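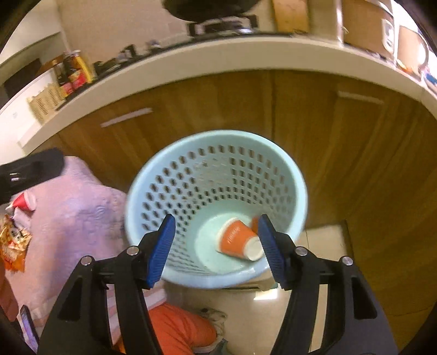 Kitchen reset, bit by bit

Hi again! I've finally put up the kitchen page, which a few of you have been asking for since February. We moved into the place on Boramance Street with 64 boxes and no plan at all, and the kitchen copped the worst of it – every flat surface had something on it that belonged somewhere else.

My mate Gavin Chisholm came over for the first weekend and we did it in the order he swears by: rubbish, then floor, then benches, then cupboards. I'd have started with the cupboards and still be in there now.

The blue basket, with an orange and white paper cup lying in the bottom. I love this colour with the brown cupboard doors, and the pale green base is a nice surprise when you look in. It's light enough to carry from room to room, and the holes in the sides mean I can give it a quick rinse in the laundry tub and leave it upside down on the step.

A few people wanted to know how I keep on top of it. I do one lap of the house after tea with the basket on my hip, and whatever's rubbish goes in. Takes 8 minutes if I don't stop to read the mail (I always stop to read the mail). Paper cups are my weakness, I'm afraid – there's a very good coffee van at the end of our street and I keep forgetting my keep cup.

Next up is the pantry, and then the dreaded drawer of lids. Brayan Ñahui has promised to lend me his label maker, so expect everything to have a name on it by the next update.

Posted 6 October 2024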